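Why I Keep Going Back to the Slow Movement

I came to classical music in 2011, by way of a secondhand box of string quartets and a very quiet apartment. Before that I thought a slow movement was where the audience got its coughing done. I still think so, but now I cough along with everybody else and feel bad about it.

The Traltonham chamber series runs on Thursday nights in a hall with 577 seats, and I have sat behind a tall person in most of them.
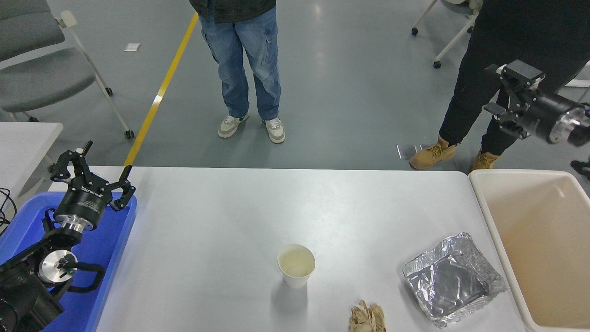

Last month it was a quartet by Hervieu, a composer whose reputation rests on one piece and whose program notes rest on adjectives. The first movement is all elbows. Then comes the adagio, 7 minutes with hardly a tune in it, and I was completely gone. The cello holds one low note while the others wander off and come back, and it looks as plain on the page as a white paper cup standing on a white table. Then the viola leans on a wrong note and you want to call your mother.

I bought the Filtum recording at intermission, which was a mistake. They take the adagio like people with a train to catch.

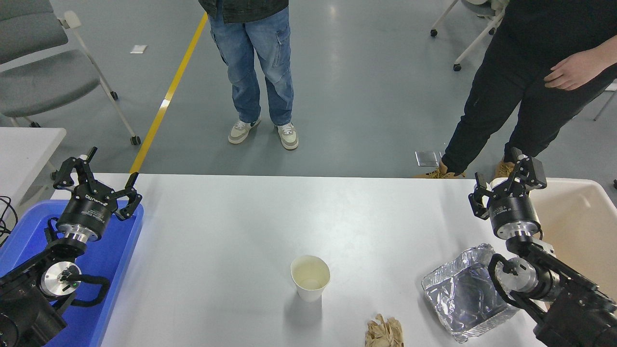

The older Trustberg set is the one to find. The sound is boxy, somebody breathes through their nose for the entire finale, and I paid 35 dollars for a copy with a split spine. I have played the adagio every night this week. My neighbor has started humming the cello part through the wall, a little flat, and he holds that low note longer than they do.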